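Forketti outdoor unit: setup and care FAQ
Londex field support
Last updated August 6, 2022

Quick answers for whoever has the unit this week. Full manual is in the Mornano folder, this is the short one.

Where do we set it down?
Flat paving, clear of stairs. Let it sit still until the status light stops blinking, then drive. If you nudge it during startup the tilt zero is off and you have to start over.

How do I check the front camera?
Open the live view on the tablet. Want to see: horizon level, open ground ahead, and the two rounded bits of the front body low down, one either side of center. Only one showing = mount has twisted. Loosen both clamp screws, square it up, tighten, look again.
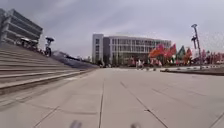
Front camera view on the plaza, steps at left.

The front body parts look blurry. Is that a fault?
No. Too close to the lens. Judge focus on the paving seams further out, or on a lamp post.

Poles and buildings lean. Do I need to re-mount?
Not for that, it's the wide lens. Slab joints are handy here, they should run clean off into the distance with no wobble. If they ripple while the robot is parked, check the bracket for play.

Everything has a smear on it.
Microfiber cloth, dry first, then one drop of lens cleaner. No paper towels. The old Flanagan cover got scratched that way and we had to replace it in May.

What exposure setting for gray days?
Auto, with sky weighting off. Otherwise a big white sky drags the ground dark and the edges of steps get hard to pick out.

Does it do stairs?
Not this one. Draw a keep-out zone on the map before the first run, and include the side of any ramp or sloped wall.

Battery?
Charge to full, come home at 10 percent at the lowest. Log the hours every time pleae.

When is service due?
Wheel bolts every 75 hours. Drive belts at 600. Ours was at 2,197 hours at the last check so look at the sheet, don't guess.

It stops for no reason.
Usually the bumper strip. Grit gets in behind it. Pop the strip, brush out, refit, press along the whole lenght until it clicks. Still stopping? Pull the log and send it in with the unit number.

Can I update the software on site?
Please dont. Shop only, on the charger.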